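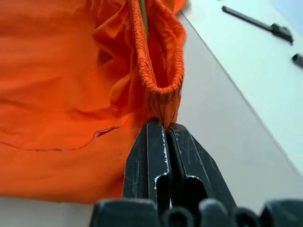 How often should the fingers be changed on a two-arm garment cell?

Every 200 hours of gripping time, or sooner if the tips fail the paper test. The card inside the Brammont cabinet gave that answer in the same type as the fuse ratings, and Aniela Cieślak had followed it until June.

In June the left arm began to drop waistbands. The log listed 54 drops for the night shift, all on elastic, all on the left. The right arm had the same fingers, the same hours and the same program, and had dropped none.

She started with the paper test. A strip of thin paper went between the closed tips and she pulled. It held. She turned it sideways and it held again. She cleaned both pairs of fingers with alcohol, let them dry, and torqued the mounting screws in the order printed on the card. Then she ran the hanger program at quarter speed with orange shorts, size medium, the stock the cell had been taught on.

The left gripper closed, lifted and kept hold. She ran the program 11 times at quarter speed and had no drops. At full speed it dropped the third pair.

She wrote: *Fault is speed dependent. Not tips.*

The next possibility was the cable. On the left arm it had been rerouted after the Molon upgrade, with more slack at the wrist than the drawing allowed. She put the arm in the teach position and moved joint six by hand while watching the current reading. At the far end of travel it rose, fell and rose again. A connector could do that. So could a cable with a broken strand.

She backed up the calibration, file 361, and sent the readings to the Nornska office with a request for one wrist cable, left. Then she set the cell to half speed and let it work.

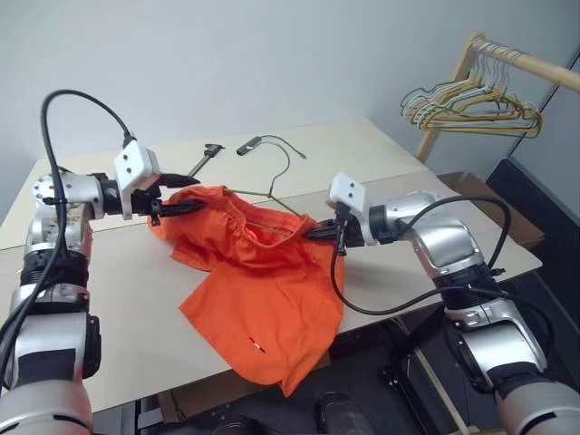 Genowefa Grabowska replied at 4:40 that the cable could wait and the offset table could not. Whoever did the upgrade, she wrote, had probably loaded the right arm's table into both arms, "and elastic will forgive that at half speed, which is how you lose a month." Check line nine before you open anything.

Aniela opened the table. Line nine was the same for both arms, to the last decimal.

She corrected the left one from the paper copy and recalibrated. It took about an hour. At full speed the cell hung shorts until the bin was empty, and the drop counter stayed where it was.

She left the cable order open. The current reading at joint six still rose, fell and rose again -- a smaller amount now, but it was there. She wrote both values on the card under the finger schedule, with her initials, and went to get more hangers.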